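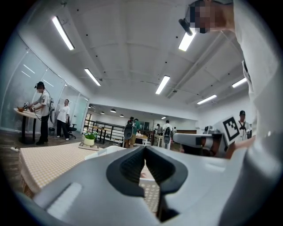

Posted by the Zelo Home Tasks Group, Vadevine office – September 2021

We are looking for people who can spend some mornings with us tidying tables and putting away laundry. You do not need a special profession for this. If you have kept a home, shared a flat or only done your own washing, you have the experience we ask for.

The work takes place in our large open room in Vadevine, the one with the frosted glass wall. There are tables of different shapes, and each participant has a table for the session. The tasks are the small ones everybody knows from home: taking a cloth out of a basket, folding it, laying it down flat, putting things back where they belong. You repeat the same task several times, and then you change to another table. We do not look for speed. Please work in the way you would work on a normal day.

We have 29 places in this round. One session is two hours with a pause in the middle, and every participant comes to six sessions. The payment is 480 for the complete round, and it is made after the last session. If you must stop earlier, you are paid for the sessions you attended. 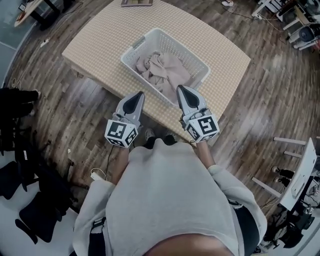 Laundry is the task with the most repetitions, so it is good to know before you apply that you will stand for long periods and bend a little over the table. Chairs are available in the pause. If you have pain in the back, shoulders or wrists, please tell us in your application, and we will see if a shorter session is possible.

Who can apply:
Adults of 18 years or older
Persons who can follow simple spoken instructions in English
Persons who can come in the morning, with arrival before 9:30
Left-handed persons are very welcome – we had too few of them in June

What to bring:
Closed shoes with a flat sole
Clothes in which you can move your arms freely
An identity document, for the first session only

Linen, baskets and tablecloths are provided by us. Please do not bring your own things for folding. Tea, water and a light snack are served.

The entrance is on the Akande side of the building, 300 meters from the Zedari bus stop. Bags and coats stay in the lockers by the door.

To apply, send us a short message through the contact form with your name, your phone number and the mornings when you are free. We answer every message, also when the round is full, and we keep your details for the next round only if you write that you agree.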